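Laltden School Levy Wording Set
README, second pass

What this is

Text of local school funding ballot questions, plus the explainer sheets sent to voters with them. Collected so people can compare how districts word the same ask. Started in Laltden, then Pukthorpe joined, then Imberg. Coverage is uneven, see below.

Last touched Tue 6 August. Files before that used the old column order, please toss them.

What's in it

1000 ballot questions, one per row. 29 districts. Columns:

district
year
question_text (as printed on the ballot, line breaks removed)
ask_type (operating, building, bus, tech, renewal)
passed (y, n, blank)
explainer (full text if we have it)
source_note

Blank in passed means we couldn't find a certified result. It does not mean the measure failed. Somebody charted blanks as no votes in the February copy and the chart went around for a while.

How it was collected

Mostly county clerk PDFs. Some older ones typed by hand from paper, Tharun Arumugam did most of those. Typos in the original ballots are kept as is. Typos from us are not supposed to be there but they are. Send them in.

Renewals were the hard part. A district will say "no new tax" when a levy is expiring and the renewal keeps the same rate. Another says "increase" for the exact same situation. We code both as renewal, going by the legal notice and not the question. If there's no legal notice we go by the question and say so in source_note.

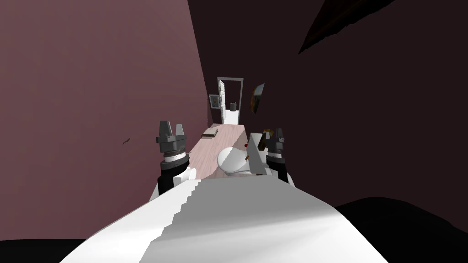
Farzana Akanda wrote back that coding by the legal notice hides the thing most people want to study, namely what voters were told when they stood there with the pen. She'd like a second column with the type as it reads to an ordinary person. Fair. Not in this release. Would need 2 readers per question and a rule for when they disagree, and right now we have neither.

Dilani Wanigasekara's draft of that rule is in the notes folder if you want to argue with it. The files marked "Wanigasekara coding" are hers, test rows only, don't merge them.

Known problems

Pukthorpe is missing its explainers for 20 questions. The clerk has them on paper, scanning is slow.
Imberg changed its district lines, so the same name can mean two different districts. Check year.
Spanish versions were not collected. They should of been.
Dollar amounts are written however the ballot wrote them. Per thousand, per household, total over the life of the levy. Do not compare without reading the row.
Small districts are thin. Don't rank them on this.

Good uses

Reading level of ballot questions. Word choice over time. Classroom stuff, a civics teacher can pull a handful and have kids rewrite them in plain words.

Not good uses

Predicting whether your levy passes. No turnout here, no campaign spending, no info on what else was on the ballot. Wording alone wont tell you.

Terms

Ballot text is public record. Our codes and notes are free to use, credit "Laltden School Levy Wording Set". If you change the codes, say you changed them.

Contact

Mylene Baluyot for corrections, include the row and a link or a scan. Sewwandi Fakir for new districts. Send the whole explainer, both sides, we keep getting just the front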